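How do I get a musty smell out of a woven paper cord basket?
Posted April 27, 2024 in Home Storage
Dark brown, flat bottom, sat in a basement all winter. I don't want to soak it.
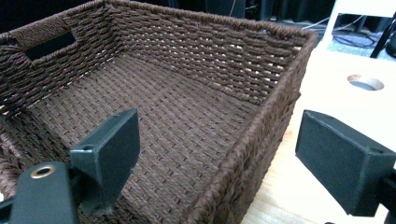 2 replies

In-ho Ham
Don't soak it – paper cord swells and goes soft. Vacuum it with the brush end, then shake baking soda over the bottom and leave it for 10 days. Vacuum again. After that keep it somewhere with moving air. Mine took two rounds.

kershaw_attic
Sun. I put mine on the porch for 5 hours at a time in May and it was fine, but the color faded on one side so turn it.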